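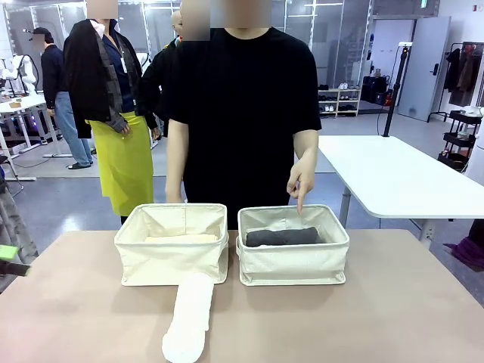

Care of the folding cell at Skallcombe

Kartini Nugroho has been responsible for the folding cell at Skallcombe since it was installed. The cell consists of one arm, one gripper and one table, and its task is to place rolled towels and garments into fabric baskets. She spoke with us in March 2020 about the routine that keeps it in service.

Each shift begins with the baskets. "Canvas walls sag," Ms. Nugroho said. "If the rim has dropped, the arm comes in too low and catches it. We reshape the basket by hand before we run anything." The operator then points to the place where each item should lie, and a second person checks it against the stored position.

The gripper tips receive the most attention. They are wiped at every break and replaced after about 2000 picks. According to her colleague Afiq Purba, worn tips are easy to miss. "Towels still lift well. It is the dark, thin garments that begin to slip - and by then the tips should have been changed already."

Mr. Purba also repeats the table calibration whenever the furniture has been moved. The procedure takes 50 minutes. He once tried to shorten it and had to start again the next morning.

The most serious repair so far concerned a cable at the wrist joint, which had rubbed against its clamp. Zivden supplied the replacement, and the clamp was turned outward to give the cable more room. Ms. Nugroho now inspects it at the end of each week. A spare is kept in the cabinet, and the next full service is planned for May.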